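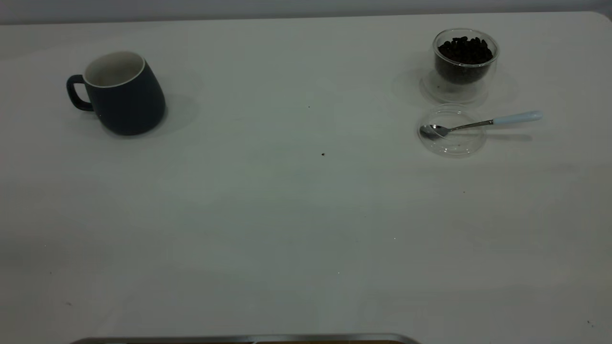

When I moved to Stosham I brought one suitcase of clothes and one box for the kitchen, and in the box there was only a mug, some spoons and a towel. I thought that I will buy the other things slowly. Three years later the cupboard was so full that the door did not close, and I was still drinking from the same mug every morning.

So in January I decided to make my coffee corner small again. I want to write down how I did it, for my own memory and maybe for somebody who has also a kitchen of this size.

What was in the cupboard

I took everything out and put it on the floor. There were cups from my old office, cups which came as presents, two French presses (one without a lid), a milk frother with a dead battery, and a set of very thin espresso cups that I bought on a trip to Veloso and was always afraid to wash. There was also a bag of beans that expired before I moved to this apartment. I don't know how it came with me.

My rule was simple. If I did not use the thing in the last two months, it goes into the donation box. For the Veloso cups I made an exception and then I canceled the exception the next day. They are now with a neighbor who has a glass cabinet, and they look much better there.

The mug

The dark blue mug stayed, of course. It is ceramic, matte on the outside and white on the inside, and it is wider at the bottom than at the top. I like this shape because the coffee stays warm a little longer, or at least I believe so. The handle is big enough for my fingers, and this matters more than people think. Many pretty mugs have a handle for a child.

The white inside is also practical. I can see how strong the coffee is when I pour it, and I can see when the mug needs a real cleaning with baking soda. In a mug that is dark inside you find this out too late.

One warning about matte mugs — a metal spoon can leave gray lines on the surface. I remove them with a soft sponge and a paste of baking soda and water. Do not use the rough green side of the sponge. I did this once with another mug and it had a shiny spot after.

The glass

The double-walled glass I bought for drinking, from a small shop named Brimum near the station. I used it like this for maybe one week. It is a good glass, but I am a person who wants a handle in the morning, so it went to the back of the shelf and by my rule it should have gone to the box too.

Then I started to use it for the beans. In the evening I fill it from the big bag, and it is enough for me and for a guest if a guest comes. I don't need to open the bag in the morning when I am half asleep, and the bag stays closed and fresh. I know that beans should not stand long in the light and the air, so I don't keep them in the glass for days. What is left goes into the grinder for the next morning and the glass gets new beans in the evening.

I buy a dark roast, nearly black. My colleagues say it is too dark and that I drink charcoal. Where I grew up coffee was always like this, and the light ones taste to me like tea with lemon. The one I buy now is the house roast from Tunemberg, a roaster two streets away.
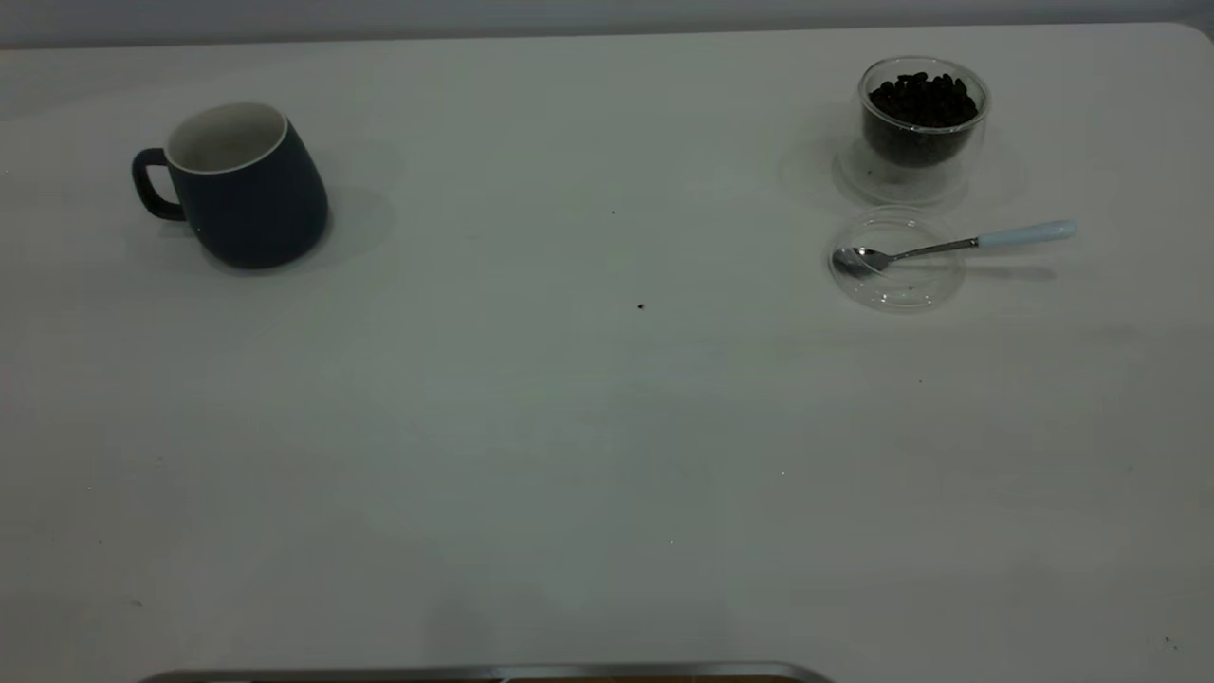 The table

The hardest part was the table, and not the cupboard. It is white and everything on it looks like a mess, even a letter. Before, I had there a tray, a sugar bowl, a plant that was not happy, and always some papers. I paid 70 for the table secondhand and I almost never saw its surface.

Now the mug has its place on the left and the beans are on the right, both at the back, and the front is free for breakfast or for the laptop. I wipe the table every evening with a damp cloth and a drop of dish soap. Coffee powder is terrible on white, it goes in every direction, so the grinder lives on the kitchen counter next to the sink.

I left the sugar bowl in the cupboard, and after some weeks I noticed that I take less sugar. I did not plan this. I am only too lazy to stand up again.

The next thing is the shelf with the spices. I opened it yesterday, looked at four jars of cumin, and closed it.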